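Part one of this series covered how I log what comes into the kitchen. Part two covered what goes out again, mostly as waste. In this part I look at the step between them, the weekly plan, and test whether a fixed rotation of meals beats choosing dinner on the day.

I have kept the records in the same spreadsheet throughout, so the figures can be compared with those in the earlier posts.

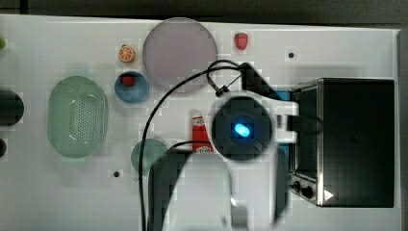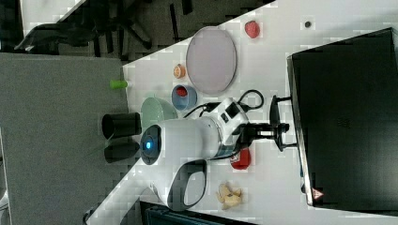
## The problem with choosing on the day

For most of last year I decided what to cook at half past five, standing in front of the fridge. The method has one real strength: it responds to what you want to eat. Its weakness is that the shopping has already been done by then, by a person who was guessing. In practice I bought general-purpose ingredients and then failed to use the last third of each of them. Half a cabbage was the usual casualty, followed by herbs.

I had a second complaint. Deciding takes time, and it takes it at the point in the day when I am worst at deciding. I timed the gap between walking into the kitchen and picking up a knife over several weeks, and the median was 11 minutes. Some of that was spent reading the backs of packets.

## The rotation

The rotation is a list of dinners in a set order. When you reach the end you go back to the start. I first tried a list that filled a whole month, on the grounds that variety would matter most. It did not last. A month is too long to remember and the seasons shift under it, so by the second pass in October I was skipping the salads and the order had stopped meaning anything.

The current version runs for 3 weeks. Each week has five planned dinners and two open slots. The open slots take leftovers, meals out and anything that has been pushed back from earlier in the week. They are not assigned to particular days.

The rules are as follows:

- Any two dinners in the same week may be swapped.
- A dinner may not be moved to another week.
- A dinner skipped on two passes in a row is removed and replaced.
- Fresh herbs must appear in two dinners in the same week or be left out of both.

The last rule has done more for the waste figures than the other three put together. Parsley bought for one dish is nearly always thrown away. Parsley bought for a soup and a tray of roast vegetables is finished.

## Building the list

I started with the log from part one, sorted by how often each dinner had been cooked, and took everything from the top until I had enough. This gave a dull list with far too much pasta in it. I then grouped the dinners by their main perishable ingredient and paired them. Leeks go in a pie and then in a soup. Spinach goes in a dal and then in an omelette. Where I could find no partner for a dinner, I dropped it, with the exception of fish pie – I was not prepared to lose that.

Vasanthi Abeysekara, who commented on part two, suggested placing the dinners with the shortest-lived ingredients straight after the shop and the store-cupboard ones at the end. I had been doing this loosely. Doing it strictly meant moving four dinners, and I have kept the new order.

For the record, I tried two planning apps before going back to the spreadsheet. Kekimard builds a shopping list well but assumes every week starts from nothing, so it told me to buy cumin each time. Clurnenov handles the store cupboard properly and would suit most people better than my sheet does. It could not express the rule about swaps within a week, and I found I used that rule constantly.

## Portions

A rotation makes portion sizes easier to correct, as the same dish comes back on a known date with notes attached. I weigh dry ingredients only. After each dinner I add one word to the sheet: short, right or over. An "over" takes a tenth off the dry weight next time. Rice needed two corrections and then settled. Lentils are still wrong.

I do not weigh vegetables. The variation between one carrot and the next is larger than any adjustment I would make.

## Results so far

Time to start cooking has fallen to almost nothing on planned days and is unchanged on open ones. Food waste by weight is down by just over a third. Spending is down as well, but prices moved over the same period and I have not tried to separate the two effects.

The cost is boredom, and it is a real one. It set in on the fourth pass. I have dealt with it by marking one dinner in each week as variable: the main ingredient is fixed and the recipe is not. The chicken thighs will always be there, and what happens to them is decided on the day. This brings back a little of the half past five problem, within limits I can put up with.

The sheet has a separate tab for lunches, which is a mess at present. I will go through it in part four, along with the freezer inventory and the lentils.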